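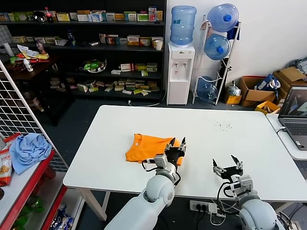 Maarja Siliņa would have liked the bowls to be a little deeper, but she told Prurnow that the plates were the right weight and that she would be ordering the full set for her caravan.

Her remarks were among 411 replies the tableware firm received after it sent trial pieces from its new Mulida picnic range to customers this spring. The range goes on general sale in June, the company confirmed on 21 May 2019.

Mulida is made up of dinner plates, side plates, bowls and tumblers, all in melamine, with a serving platter sold separately. It comes in two patterns, a blue stripe and a green leaf border. A third pattern, a yellow check, was dropped after the trial when too few people chose it.

The pieces are being moulded at the firm's works in Usari, where a second press was brought into use over the winter. Prurnow said the first run would be 3,886 boxed sets, each with enough for four people. Shops that already stock the firm's kitchen storage will get theirs first, and the rest will go to garden centres and campsite shops.

Krishnan, the wholesaler that supplies most of the independent shops on the list, has taken orders from 142 of them so far. It said the striped pattern was well ahead in the north and along the coast, while inland shops had mostly asked for equal numbers of both. Shops wanting a display stand must order at least 8 boxes.

Several changes were made after the trial. The rim of the dinner plate has been raised slightly to stop food sliding off when it is carried across grass, and the tumblers now have a wider base. Some of those who replied had complained that the old ones tipped over on uneven ground. The bowls have been left as they were, although Prurnow said a deeper one could be added next year if shops asked for it.

All the pieces can go on the top shelf of a dishwasher. They are not suitable for microwaves or ovens, and the firm has moved that warning from the bottom of the box to the front after a number of people in the trial said they had missed it.

Single plates and tumblers will be sold as replacements, but only through the firm's own website and not until the first boxes have reached the shops. The serving platter will follow later in the summer. Prurnow has not yet set a price for it.

Customers who took part in the trial may keep their pieces and will be sent a voucher towards a full set.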